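Renting Dishes and Tableware from Clastora: Common Questions

These are the questions we get most often by phone and at the counter. If yours isn't covered, call us or stop in before 5 p.m.

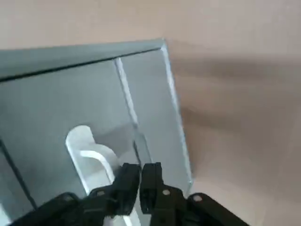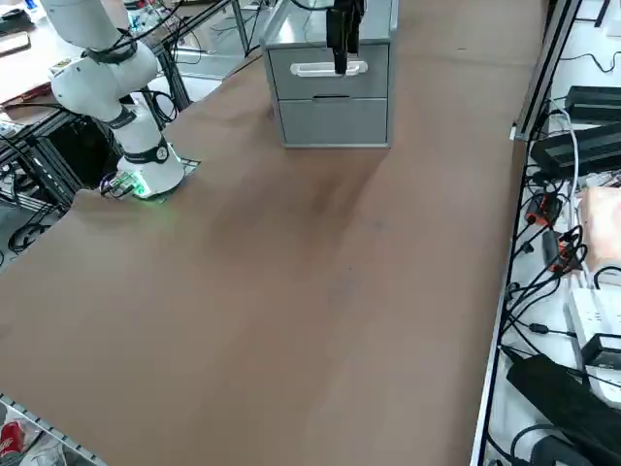
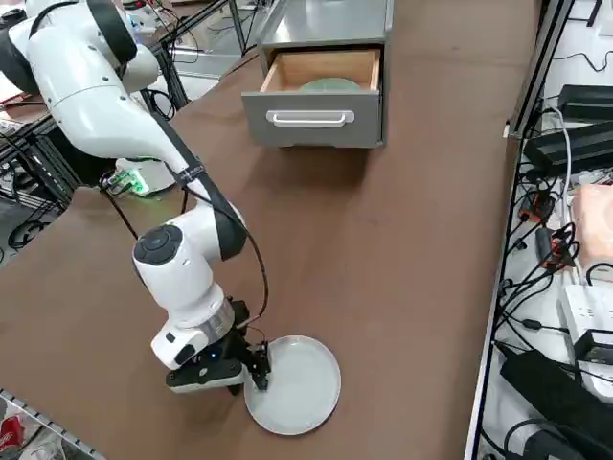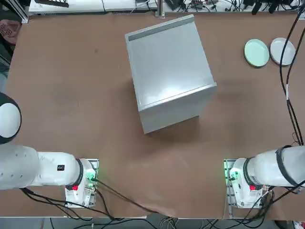 What is the smallest order you take?
For pickup, there is no minimum. For delivery, the minimum is $142 before tax. Linens count toward it, but the damage waiver does not.

How far ahead should I book?
Two weeks is enough for most dates. June fills up early, so call us in spring if you can. We keep over 1000 dinner plates in stock, but the Endura line is smaller and goes first.

How many plates should I order per guest?
For a served meal, one dinner plate, one salad plate and one dessert plate. For a buffet, add a few dinner plates for second helpings. Tell us the guest count and the menu and we will work it out with you.

Can I mix colors or patterns?
Yes. You can mix within a line at no charge. If you mix Endura and Cultis, note that the Cultis plates are slightly deeper and the two won't stack together.

Do I have to wash anything?
No. Scrape off the food, give each piece a quick rinse and put it back in the crate it came in. Please don't run our glassware through a home dishwasher.

What happens if something breaks?
Keep the pieces if it is safe to do so and tell us at return. The damage waiver covers up to 2 percent of the order. Past that, we charge replacement cost. Missing items are not covered by the waiver.

Where do I pick up?
At the Pylypenko Building, Unit 306. Use the side entrance; the freight elevator is on your left. Pickup is from 9 a.m. to 4 p.m. Bring a vehicle with a flat floor, as the crates don't sit well on folded seats.

Can I change my count after booking?
You can add items until the day before pickup if we have them. You can reduce the order by up to a quarter until one week before. After that the full amount is due.

Do you set up tables?
We deliver and collect only. Setup has to be arranged with your venue or caterer.

Who do I talk to about a large event?
Birutė Tamošiūnaitė handles weddings and company events. Eyvindur Snorradóttir handles school and church orders, including tax-exempt paperwork. Send the exemption form with your booking, as we can't apply it after the invoice is paid.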